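Teseler Play Library
Second progress report to Donimex
October 7, 2018

The kitchen set: what we bought, how we arranged it, what is left to do

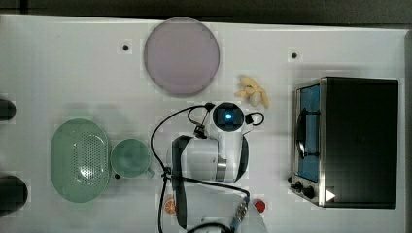 Jasmina Živković

With this report I inform you about the work on the kitchen set since the first payment. As you know, the grant is for a collection of kitchen things and toy food which families can borrow from our library in Teseler and, from next spring, also from the branch in Sirnow. The budget for buying is 1,000 euros. We are still inside this budget, but the storage boxes were more expensive than I had planned.

The first task was to choose the pieces. We wanted plain objects which a child can name easily and which do not have many small parts. The large plate, the mug, the colander and the banana belong to the basic group. We looked at sets with painted faces on the fruit, and decided against them. The children in our trial talked mainly about the faces and forgot to cook.

The second task was to write the play cards. Each card gives one small kitchen activity, for example setting the table, sorting the food from the dishes, or putting one thing inside another. At the moment there are seven cards. I had promised more of them at this date, and I am sorry for the delay. The texts are short, but every sentence must be understood by a parent who is also learning the language, so we have rewritten most of them two times.
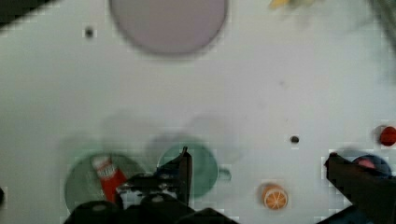
We also changed the order of the cards. In the old version the child started with the food and came to the dishes only later. Now the dishes come first - the parent names them, the child finds a place for each one, and then the food is added. It takes longer, but the parents told us that it is easier to follow.

One point was discussed for a long time. The ketchup bottle is narrow and it falls over easily when small children play. We thought about taking it out of the set, but it is the piece which many children ask for first. On the new card it can lie in the colander, and this makes a nice exercise for the words "in" and "out". 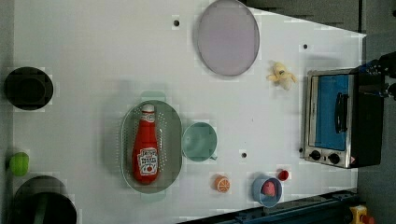
Ketchup in the colander, with the cup and the orange slice beside it.

The trial lending went well. We sent a short questionnaire to about 70 families, and the answers are still arriving. Most of them are friendly. The complaints are mainly about the box, which is too heavy to carry on the bus, and about the list inside the lid. The list uses "cup" in one line and "mug" in the next for the same piece. I will correct this before printing.

Several families asked for more fruit. Others would prefer fewer pieces, so that tidying up is quicker. We have not decided yet. 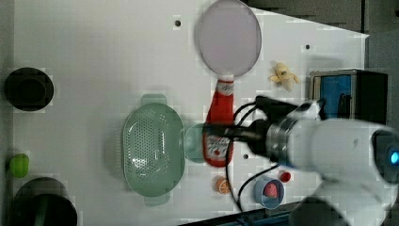 According to one reply, the ketchup and the banana are played with every evening, while the colander was a hat for the first week, and the family would like a second one so that somebody can also cook.

For the rest of October we plan to finish the remaining cards and to order lighter boxes from Saithong. I would be grateful if you could confirm that the money left from the buying budget may be used for these boxes. The receipts are attached in the same order as in the first report. The full results of the questionnaire will follow with the final report.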